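Pink staplers, and a mat that needs a scrub
August
by Špela Mladenović

Quick one tonight, dinner is already late. Still sorting the stationery from the Fonddale clear-out – the box marked DESK, which had no desk stuff in it until you got past 4 old calendars and a bag of ribbon. Then staplers. Pink and white ones. I have wanted a pink stapler since school and never once bought one, so you can imagine.

Opened them up to see what was inside, as you do. I like a stapler that swings right back, so you can get at the channel without breaking a nail. My old gray one from Drodovano only opened halfway and jammed every time I did the newsletters.
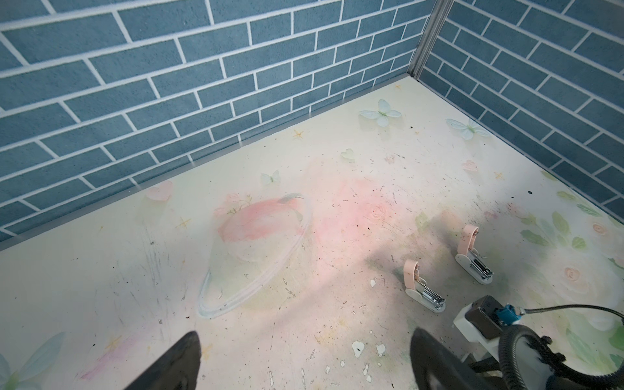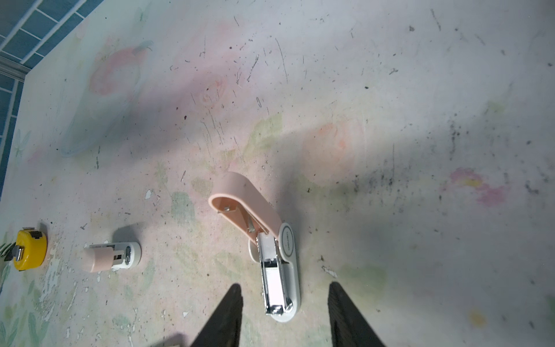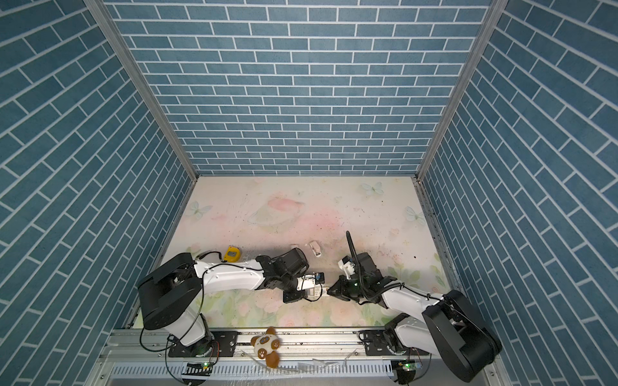 Anyway the mat. I know. The butterflies and roses are so sweet and I have let it get into a terrible state. Specks everywhere, scuffs. Going to try dish soap and a soft cloth first, then baking soda if that does nothing. Last time I went at a printed mat with the rough side of the sponge and took half a rose off, so NO rough side. If anybody has a better idea please say.

I do still love the blue brick with it though. My sister says it looks like a dollhouse bathroom. Fine by me.

Staples next. Found around 111 loose ones in the bottom of the box plus 2 full strips, no label, no clue what size. Will try a strip tomorow on scrap paper before I let them near anything good. If they don't fit I'll order from Zumport, they were quick with the labels.

Still to do – hole punch, the Wu folders (all the tabs are bent), and that drawer of pens. Half of them are dead I bet. Might just tip the lot out on newspaper and scribble till I'm bored.

Right, the rice is boiling over. More when teh drawer is done.

Last updated: August, 9:40 pm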